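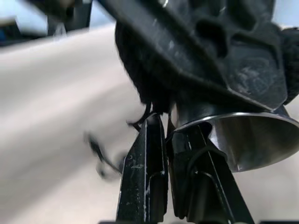 Zuvus Audiobooks: Frequently Asked Questions

What format are the files in?
Everything in the catalog is MP3. Most titles are 64 kbps mono, which is fine for a single narrator. Full-cast recordings and anything with music are 128 kbps stereo.

Can I get one long file instead of chapters?
Yes, for most titles. Look for "Single file" under the download button. The Fitzsimmons history series only comes in chapters. The longest book in it has 434 tracks.

How many times can I download a book?
Five times per purchase. If you run out, write to us with your order number and we'll reset the count.

The chapters play in the wrong order. How do I fix it?
Your player is sorting by title. Change it to sort by track number or file name. Some older car stereos sort by the date each file was copied, so copy the files over one at a time, starting with track 1.

Do you sell the printed book too?
No. For titles published by Foment, the book page has a link to their store.

Is the audio abridged?
If it is, the listing says "Abridged" next to the running time. At the moment 11 titles are abridged, all of them older music biographies transferred from cassette.

Who is the narrator on the Clalis jazz series?
Florêncio Pinheiro reads all six volumes. The interview excerpts in volume 2 are also read by him. We do not have the rights to the original tapes.

When is the next volume out?
Volume 6 was added in May and is the last one planned.

Can I return an audiobook?
Yes, if you have downloaded it no more than once and ask within 11 days of buying it. Refunds go back to the card you used.

I found a skip or a repeated line. Where do I report it?
Use the contact form and give the title, track number and time in the track. Corrected files show up in your library under the same order and do not count against your downloads.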